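Can a robot do my chores yet? Quick answers
Last updated Oct 14, 2023 by Salma Kamel

We get the same handful of questions every week at Loltadeck, mostly by email, mostly from people who just saw a video. Answers below. Short ones. Will add more when there's time.

Can I buy a robot that cleans the whole house?
No. Floors, yes. Robot vacuums are fine if you pick up the socks first. Lawns, sort of. Whole house - no, not at any price I'd tell my sister to pay.

What about laundry?
Washing was solved by the washing machine. Folding is the hard part. Cloth never lands the same way twice and a robot has to find the corners before it can do anything. Towels go ok. Fitted sheets, forget it. Mixed basket with kids' stuff, tights, one inside out hoodie - slow, and somebody has to stand there.

Dishes?
Loading a rack with known plates in a known kitchen, there are demos that work. Your kitchen, your mugs, greasy pan on top of a wine glass - not yet. Breakage is the problem. One broken glass a day is too many.

Why are factories so far ahead then?
Same part, same spot, same light. An arm can do that 1,000 times before lunch. Hajar Zaki used to run a packing line and her view is that the robot was never the clever bit, the fixture was. Change the box size and you're back to people for an afternoon.

So no shop-floor jobs left for people?
Plenty left. Cables, bags, labels, anything floppy or sticky or tangled. Fishing one bolt out of a bin of 500 is a lot better than it was. Threading a soft hose over a barb is still hands.

The videos look so smooth. Are they fake?
Mostly not fake. Check three things: is it sped up, is a person driving it from off to the side, and how many tries did they throw away. Look in the corner for "4x" or "teleoperated", its often in tiny letters.

Is the Plorkier any good?
Tried one in July. Picks up toys, puts them in a tub. Blocks and balls good, doll clothes bad, puzzle pieces it just pushes around. Houda Erraji had it longer than me and liked it more. Full notes coming, I keep saying that.

What about office chores? Surely paper is easy.
Paper is awful. Thin, light, slides, bends when you pinch it and sticks to the sheet under it. A small fold takes both hands, one holding and one pinching, and you're feeling for the edge the whole time without thinking about it. Then the stapler, then the scraps in the bin. For a person it's nothing. For a machine, every step is its own project.

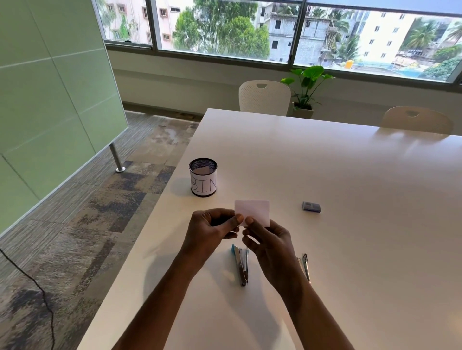
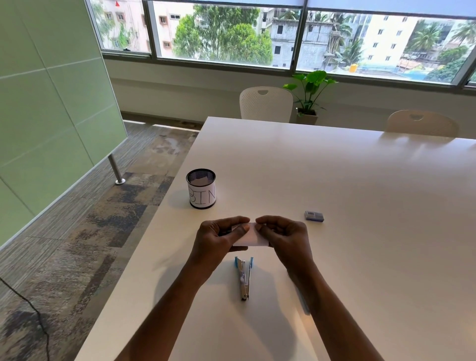

Small white paper, two hands, stapler waiting on the table. Still our job for now.

When will a home robot be worth the money?
Depends which chore you hate most. For floors it already is. For tidying toys and carrying things from room to room, I'd wait for a second or third version of whatever comes out, and only buy if you can return it. For folding, cooking and cleaning a bathroom I wouldn't plan around it at all - pay for a few hours of help or split the work up at home. Ilham El-Sayed keeps our list of what's on sale and what's only a waiting list, write in and we'll send you the latest verison.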